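Questions and answers about the robot arms in our kitchens

Last change: March 18, 2019

Will I lose my job when the arm comes?
No position at Havlow is closed in the first year of the project. This is written in the agreement which Aníbal Cáceres signed for the employees, and the text hangs in both staff rooms. What comes after the first year is not decided yet. We will not promise more than we know.

Which work will the arm take over?
Clearing and sorting on the counters after the service: plates, cutlery, lids, salt and pepper. It will also put leftover whole vegetables back in their boxes. Cooking, cutting and serving stay with people.

Will it handle knives?
Not in the first period. In the simulator we do place knives on the counter, so that the software learns to leave them alone. In the real kitchen, a person puts away all knives before the arm is started.

Why do you spend so much time in a simulator?
In the simulator the arm can drop a plate and it costs us nothing. Troels Fogh and his group change the position of the things on the counter for each run, and then they look at what the arm did wrong. Several of our kitchen assistants have sat with them, and their remarks were very useful. One example is that a sponge should never go in the same box as the cutlery.

Do I have to learn programming?
No. You will learn to start the arm, to stop it, and to tell it which counter is ready. The course takes two afternoons and is paid as normal working time. There is a third part for those who want to be shift contact for the arm, with a small addition to the salary.

I have worked here for many years and I am fast. Will I be compared with the machine?
No. The arm is slower than an experienced person and we expect it to stay so for a good while. The log shows what the arm did. It does not store names or working times of employees.

What happens with my hours?
The late shift will change the most. Today five people stay for the clearing, and in the new plan some of them start earlier and help with the preparation. If you depend on the evening supplement, please speak with Ketill Ingvarsson before the plan is fixed -- he has already found solutions for some colleagues.

Can I refuse to work beside it?
During the trial, yes. Say it to your shift leader and you will be placed at another station.

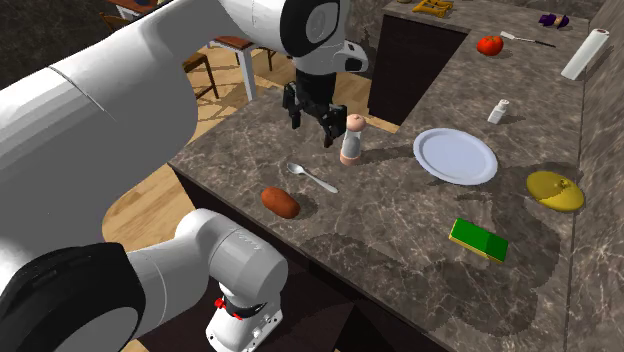

Kitchen Automation Group, Havlow

The simulated kitchen has a marble-patterned counter, and the arm has a gripper with two fingers. Employees who want to watch a run can call extension 505 and ask for Troels.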